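November 16, 2018

Jury duty, day five, and I have now been sworn at by a bus driver, sworn in by a clerk and sworn about, I think, by the bloke whose parking spot I took behind the Grellham courthouse on Tuesday. We are trying a man for stealing copper cable. I was hoping for a poisoning.

I'm not supposed to discuss it with anyone, so I'm telling the diary, and the diary can keep its mouth shut until the verdict. The charge is that in June the accused drove a ute to the rail depot at Parri, cut through a fence and left with 312 metres of cable. The defence says he drove a ute to the depot at Parri, found a fence already cut, and left with a strong sense of unease. Everybody agrees about the ute.

This morning was all fence. A man from the fencing contractor spent an hour and ten minutes on wire gauges, and he had plainly been waiting years for someone to ask. The prosecutor wanted to know whether the cut ends were fresh. He said fresh was a relative term. The judge asked him relative to what, and he said rust. Juror seven wrote that down. Juror seven writes everything down, including, I noticed, the lunch order.

Then we had the scrap dealer from Ollent, in a suit with the shop creases still in it. He paid the accused $496 in cash for a load he described in his book as "mixed". Mixed what? Mixed metal. Was any of it copper? He'd have to look at the book. He looked at the book. The book said mixed. I would not buy so much as a tent peg from this man, but I'm told to weigh his evidence with an open mind and I am weighing it like anything.

The railway says the cable is worth $4000. That leaves a fair gap to the $496, and the two barristers circled it until the judge looked at the clock and let us go for lunch.

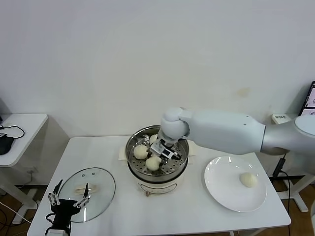
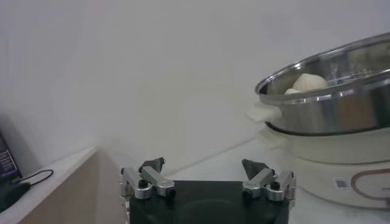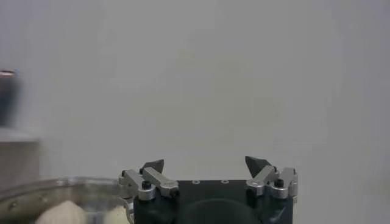 Sandwiches again. Egg, or the other one. Delyth Gape, our foreperson, got the job on Monday by being the only one who didn't look at the carpet when it was offered, and she's taken to it. She has rules now. No talking about the case in the corridor, no talking about the case by the urn, and no talking about the retired dentist's knee at any time. I voted for that one with both hands.

The afternoon was the CCTV, which I'd been looking forward to all week. It goes for 20 minutes. For most of that there's a gate, and rain going past a light, and once a possum on the gate, which got the biggest reaction of the trial so far. Then a ute goes by left to right. Later a ute goes by right to left. The prosecutor says it's sitting lower on its springs the second time. They ran it again at half speed, so that was a very slow possum as well. Was it lower? I honestly couldn't tell you. The woman next to me drew two little utes in her notebook and measured them with the edge of her bus card.

The accused watched all this with his hands in his lap. He's younger than I'd like. His mum has been in the second row every day with a thermos and the same green cardigan, and I've got into the habit of looking anywhere but at her, so I know the coat of arms over the bench very well indeed. The emu has a chipped beak.

One bad moment near the end. The defence barrister put it to the detective that he never sent anyone to look at the other side of the depot, where there's a second hole in the fence. The detective said he was aware of it. Aware of it when? He turned a lot of pages. I had been fairly settled in my mind up to then, which we've been warned against, and I went home on the Prarnomura bus a good deal less settled.

Closing speeches next week. Work rang to ask if I could hurry it along. I said I'd have a word with the judge.

Toast for tea. Must move the car off the street before bin day, and find the good pen.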